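Sorting the Block Bin - notes for the Sunday afternoon talk, Prernell Hall, 3/4/18

Good afternoon, and thank you all for coming out on a Sunday. (Wait for the back rows to settle. Water is on the left.)

I want to talk for almost 30 minutes about blocks, and mostly about where we keep them, because I've spent more of my life than I'd like to admit picking blocks up off a floor. When we opened the play library at Ferel we had 42 families signed up and exactly 2 places to put anything. One was a cupboard with a sticking door. The other was a cardboard box that gave out in September, right in the middle of story hour, and I can still hear it!

So the first thing I'd like to say is a kind word for the big open bin. People love the little drawers and the labels, and I do too, I have a whole wall of them at home. But a child who wants a block wants it now, and a grown-up at the end of a long day wants to clear a rug in one sweep. A wide bin with sloping sides lets you do both. The blocks slide toward the middle and you can see right away what you've got.

(Next slide. Give them a moment.)

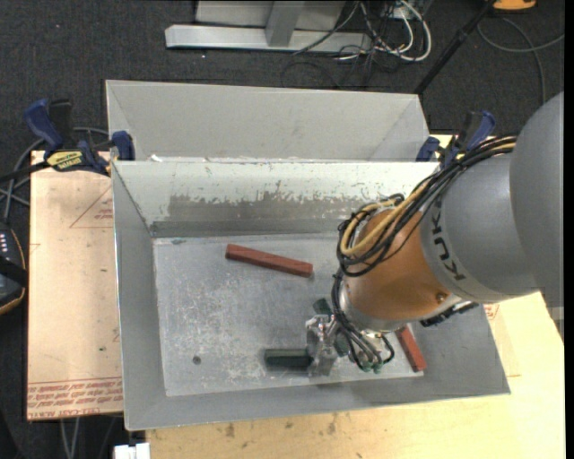
Slide 4: Metal bin on the table, red and green blocks

I'm very fond of a bin like this one. The floor is scratched and scuffed all over and the light surface on the back wall has flaked away in patches, and I wouldn't trade it for a new one. Sheet metal wipes clean with a damp cloth and it doesn't sag the way our poor cardboard did. It is noisy, I'll give you that. If noise bothers your group, try a piece of felt in the bottom - the folks at De Graaf cut ours to size and it lifts out for washing.

Notice the colors too. Brick red shows up beautifully against dull gray. Dark green takes a little more looking, so if you're painting your own set, maybe go a shade lighter than you first planned. We did our second batch lighter and cleanup got quicker.

And please put the bin on a table if you can. Ours lived on the carpet for the longest time and we all had sore backs. A plain wooden table, nothing fancy, with room to stand on more than one side.

(If running late, skip the Preden story and go straight to the handout.)

The Preden story: they bought lids for everything, lovely lids, and the blocks stopped getting played with. They took the lids off again and out came the towers.

Handouts are by the door, and I'll stay to chat as long as they let us keep the lights on.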